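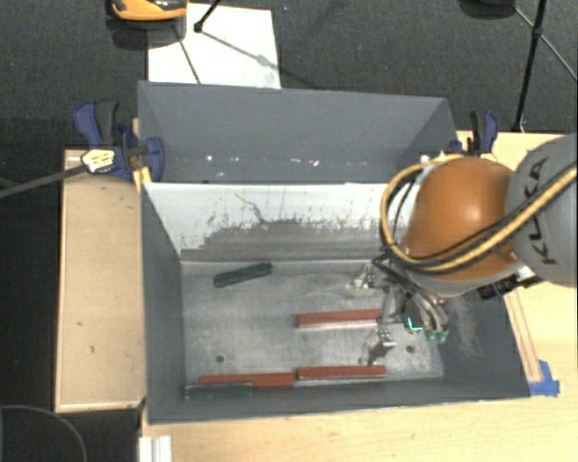 Re: [cell-users] Brallex picking kit, anyone bought one?

4/23/22

Quick reply, on my way out. We've got the kit on trial from Voltberg, 7 weeks in. Running it on the KUKA with the two-finger gripper, red and green blocks in the big grey metal bin.

On 22 April a list member wrote:
> We're looking at the Brallex kit for our small cell at Hesell. Brochure
> says it copes with shiny bins and parts up against the wall. Does it?
> Also is the support any good, and can you use your own clamps and
> bin or do they make you buy theirs?

Shiny bins: mostly. Ours is past shiny, scratches and smears all over the bottom, white back wall worn half grey. I expected trouble with the red ones on bare metal, had none. Dark green is worse. Turn the exposure up in the setup page, not the lighting, took us 2 days to find that.

Parts against the wall: meh. Out in the middle, fine. Along the front wall it wants a lot more room for the lower finger than the manual says. There's a setting called wall margin, default 40, we dropped it and got more picks but also a few knocks. Blocks end to end are ok. One lying over another, it dithers, sometimes gives up and asks for a shake.

Own bin: yes. Own clamps too, ours are ordinary blue and black ones at the back corners. Just don't let anything shift after calibrating, you have to do the whole thing agian. Mark the bin position with tape or you'll regret it.

Hoses and cable: the kit's cable loop is long. Leave it long. We tied ours up short at first and it pulled on the tilted picks.

Support: Lund office good, answer same day. The Voltberg helpline less so, they read you the manual.

Price I can't say on here, but ask for the trial first and ask what happens after 100 hours becuase the licence changes. Small print, page 2.

Would I buy? For mixed loose parts, yes probably. For anything thin, no idea, not tried.

More when I've done the June run.

Search this list
Enter words Go

Comments

Same on the wall margin. We left it at 40 and put up with the missed ones.

Does the licence thing apply if you buy outright? Rep was vague.

Exposure tip worked, ta.

Recent threads
Brallex kit: recalibrating after a bin swap
Gripper fingers, where to get spares
Voltberg trial terms
Hesell open day, parking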